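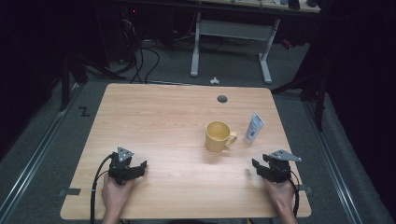
**Bimanual policy is fine on the mug, poor on the tube. Data problem or training problem?**

posted by Tarek Darwish in Imitation Learning / Data Collection

I am trying to reproduce the tabletop tidy result from the Skeltardale report with hand-held grippers, one per hand, both wired. The task is to pick up a white tube and put it in a mug. Left gripper steadies the mug, right gripper does the pick and the insert.

Training set is 40 demonstrations, all mine, collected over one Tuesday. The policy predicts both gripper poses and both jaw widths from the head view only. No wrist cameras. At test I run 20 trials with the start positions drawn from a fixed list.

Results by stage:

- mug steadied by left gripper: 20 of 20
- tube grasped by right gripper: 13 of 20
- tube placed in mug: 2 of 20

The report claims the placing stage should track the grasp stage closely. Mine falls off a cliff. Validation loss is flat and looks normal. I have tried a longer action horizon (no change) and a larger image crop (slightly worse). Before I record more data I would like to know whether more of the same data is likely to help.

Calibration was done once, in the morning, with the Makell script.

---

**Samira Haddad**

More of the same will probably not help much. Look at the failed placements and sort them by which gripper is at fault. If the tube consistently arrives on the same side of the mug rim, you have an offset between the two tracked poses. If it arrives all over the place, the policy does not know how the tube sits in the jaws.

For the first case: calibrating each gripper against the head camera separately is not enough for an insert. The two errors add. Bring the jaw tips of both grippers to the same point on the table, record both poses, and compare. Repeat at several points, including the near corners. Do it again at the end of the session, as a single morning calibration tells you nothing about the afternoon.

For the second case: a tube does not have one grasp. It can be flat, on edge, or leaning on its cap, and it rotates in the jaws when you lift. From the head view, your own right hand and the gripper body hide most of that rotation at the moment it matters. Two things to try, in this order:

1. Add a short pause after the lift, with the tube held up and turned toward the head camera, before moving to the mug. Do it in every demonstration. The policy then gets some frames in which the tube angle is readable.
2. Give the policy a few past frames as input. With a single frame, the pause is wasted by the time the right gripper reaches the rim.

Also, report placement as a fraction of successful grasps. 2 of 13 is the number you want to compare. 2 of 20 mixes two stages.

---

**Ghassan Tarawneh**

had the same thing, it was the cable. pulls on the gripper when you reach across. tape it to your forearm

---

**Carla Salameh**

Agree with Samira on the order of checks. One addition on the data itself. If all 40 demonstrations were recorded by one person in one day, look at the mug handle. People tend to put the mug back with the handle on the same side each time, and the left gripper then learns one approach. Your perfect score on the steadying stage may only mean that the test list has the same habit in it. Rotate the handle in the test list and run that stage again by itself.

The flat validation loss is not informative if you split by frame. Split by demonstration. The Gramik loader splits by frame unless you change it, and neighboring frames are close to duplicates.

I would not touch the action horizon again until both of these are done.

---

**Tarek Darwish** (original poster)

Sorted the failures. Nine of the eleven go over the far side of the rim, so the offset first. The touch test gives a gap that grows toward the right edge of the table. Recalibrating now. The split was by frame, yes. The handle test is still to do.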